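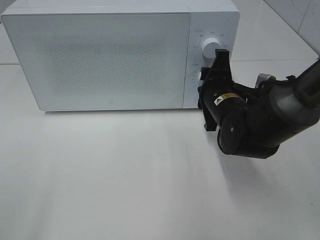 Ticket 809 - arm won't set the microwave timer reliably
Project: Pisteo kitchen chores
Status: open

OK, picking this one back up. The job is the lower knob on the white microwave: close the fingers on it, turn to five minutes, let go. My kid could do it at age four. Our arm managed it 84 times out of 200 in the September run, and I'm not proud of that.

What I've tried so far:

Grip force up a notch. Worse! It held on fine, but the knob sprang back a bit on release and we lost most of a minute.

Grip force down again, slower turn. Better at the start, then the fingers slipped past the halfway point.

Rubber pads from Nilico on the fingertips. Best result yet, although one peeled off by lunch and I spent ages looking for it.

Still annoying: with the gripper in front of the lower knob, the side camera hardly sees the knob at all, so the software is guessing where the pointer is. The upper knob has the same round shape and it went for that one twice (cooked nothing, at full power).

The folks at Madska asked if this means machines can do kitchen work yet. I said opening the door, sure, most days. Knobs - not without me standing there.

Next: read the angle off the wrist joint and forget the camera for the turn itself. If that flops I'll ask Chrysikopoulos for the softer fingers. Leaving this open, please don't move the microwave.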